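Journal > Flower Beds > Spring

Dividing the Daylilies

Tuesday, April 9, 2019

The daylilies along the Cedham side of the house had gotten crowded, so I dug them up this weekend. I should have done it in February, when I wrote it on the list, but the ground was frozen.

Each clump came out with a fork. I cut them into fans of three or four shoots and trimmed the leaves to a hand's width. I ended up with 20 good pieces. The soft roots went on the compost.

I set them 18 inches apart, crown an inch under the soil, and watered them in. Ravindran Sastry took the spares for his place in Flanstead — he has a bank there that won't hold grass.

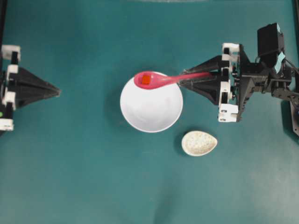

Divided plants sometimes skip a year of bloom. Mine did the last time, and the yellow ones were slower than the orange. I won't feed them until the new leaves are up.

The hostas are next, if the slugs leave me any.

Search this blog Go

Recent posts
Moving a Peony in Fall
Slugs, Again
What I Planted Under the Maple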